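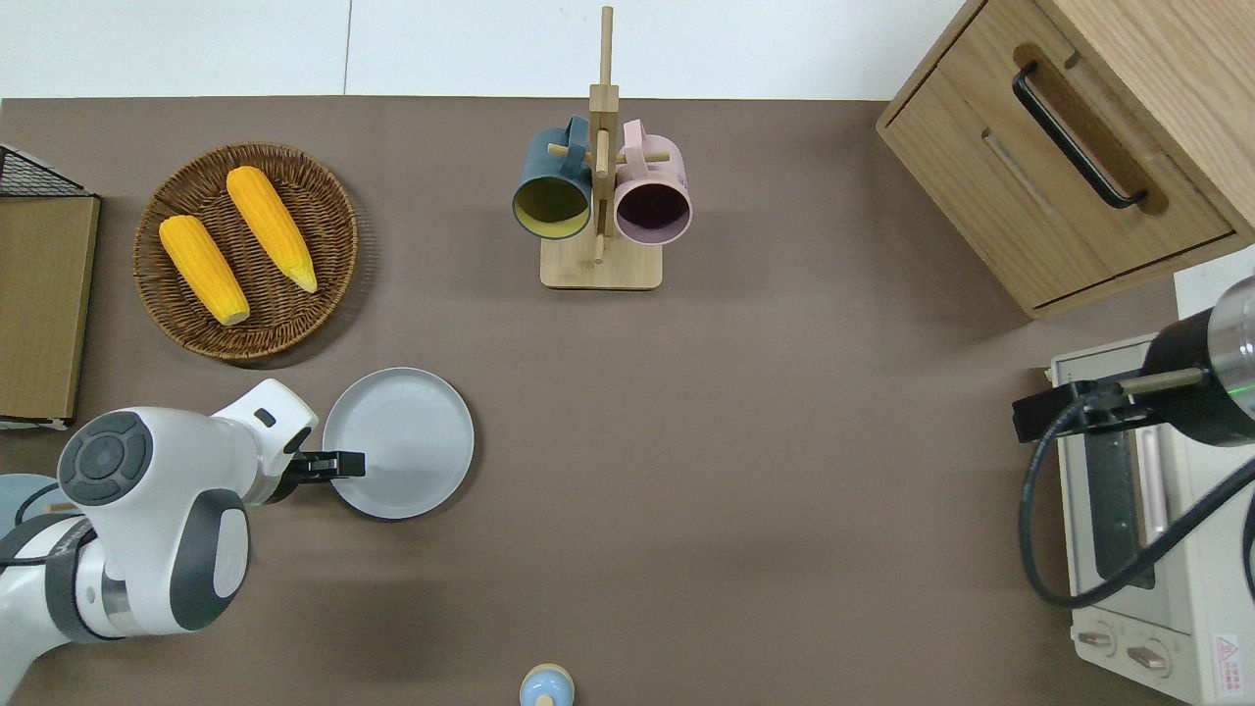 Fig. 1. Two ears of yellow corn in a woven basket, with a plate.

Sweetcorn on the allotment: does block planting really beat rows?
Project report, Poppy Bloxham and Ryan Entwistle
Plant Science module, Kutbridge College

1. Why we did this

Every seed packet says plant sweetcorn in blocks. Ryan's gran (Lorraine Entwistle, plot 3 on the Kutbridge allotments) has always grown hers in one long row down the side of the path and says it does fine. So we wanted to find out. Also we had to pick a topic by the end of the week and this one came with free land.

Corn is pollinated by the wind. Male flowers are the tassels at the top, female flowers are the silks lower down on the cob. Each silk leads to one kernel. No pollen on that silk, no kernel, and you get a gap. The idea of a block is that whichever way the wind goes there is another plant for the pollen to land on. In a single row a side wind carries most of it off over the neighbour's beans.

Our question: do plants in a block have better filled cobs than plants in a row, same variety, same soil, same watering?

2. What we used

Seed was a variety called Ninier, a mid season yellow type. Mrs Haslam (Carol Haslam, our tutor) had a packet left over. We got 47 seedlings up on the windowsill in the lab prep room, in cardboard tubes filled with peat free compost. Tubes went mouldy on the outside but the plants didn't seem to mind.

Lorraine let us have the bottom end of plot 3. Marianna Kaczmarczyk on the next plot lent us a hoe, netting for the pigeons and quite a lot of advice, most of it right.

Soil is heavy clay, dug over in winter by Lorraine. No manure that year on our bit. We put down a general feed at planting and again when the tassels showed.

3. Method

Half the plants in a square block, half in one row along the path, odd one out went in a pot and isn't in the results. Same spacing in both, a forearm apart (Ryan's forearm). Should have used a tape measure, we know.

Watered evenings, one can to every 4 plants. More in the dry spell in July. Hoed when we remembered. Kept a diary of wind direction from the flag on the bowling club, which was a good idea until they took the flag down for washing and it never went back up.

We did not hand pollinate anything. Lorraine normally gives hers a shake as she walks past and had to be asked not to.

When the silks went brown we did the thumbnail test – peel back a bit of husk, press a kernel, milky juice means ready, clear means wait, doughy means you have missed it. Picked each cob as it came ready and scored it straight away.

Scoring was by eye:
Full – kernels all the way round, bare tip allowed
Patchy – gaps you can see without looking for them
Poor – more gap than kernel

Both of us scored each cob without telling the other, then compared. Where we disagreed we took the lower score.

4. What we found

Block did better. Most of the block cobs were full. The patchy ones came mainly from the outside edge, on the side the wind comes from, which is what the theory says should happen.

Row was mixed. The middle of the row was better than we thought it would be, mostly patchy with a few full ones. Both ends were bad. The poor cobs were nearly all at the ends. The three plants nearest the gate were the worst of anything we grew, but they also got kicked by people going past so that might be nothing to do with pollen.

Cob size didn't look different between the two. Taste no different either, tested on Ryan's family.

Lorraine's own row, up the other side, came out better than ours. She says this is experience. It is a longer row and a different variety (Kleinschmidt, an older one she gets from a mail order place called Lurkine) so we can't compare it properly. It was also close enough that some of her pollen could of reached our plants, see below.

5. Problems

Cross pollination. Corn pollen travels a long way and there were two varieties on one plot. We don't think it changes the filling score much, since a kernel is a kernel whoever the father is, but it could have helped the side of our block nearest her row. Should have checked this before planting.

Shade. End of the row gets shade from the shed till mid morning. Block doesn't. That's not a fair test.

Badger, or something. Flattened part of the block one night in the last fortnight. We stood the plants back up with canes and carried on. One didn't recover and got left out.

Only one block and one row. To say anything properly you would need several of each, mixed up across the plot. No room.

Scoring by eye is rough. Counting kernels on every cob would be better and we started doing it but ran out of evenings.

6. If we did it again

Proper tape measure. One variety on the plot, or plant the second one late so they don't flower together. Two blocks and two rows at least. Our own flag. Fence.

Would also like to try a double row, as that is what most people on the site have space for and we couldnt find much written on it at this scale.

7. Conclusion

On our plot the block gave fuller cobs than the row. It fits with how corn is pollinated but shade and the other variety get in the way, so we are calling it likely and not proved. A row still gives you a decent amount to eat. Lorraine is not changing hers.

Thanks to Mrs Haslam for the seed, Marianna for the netting (returned, slightly torn, sorry) and Lorraine for the ground.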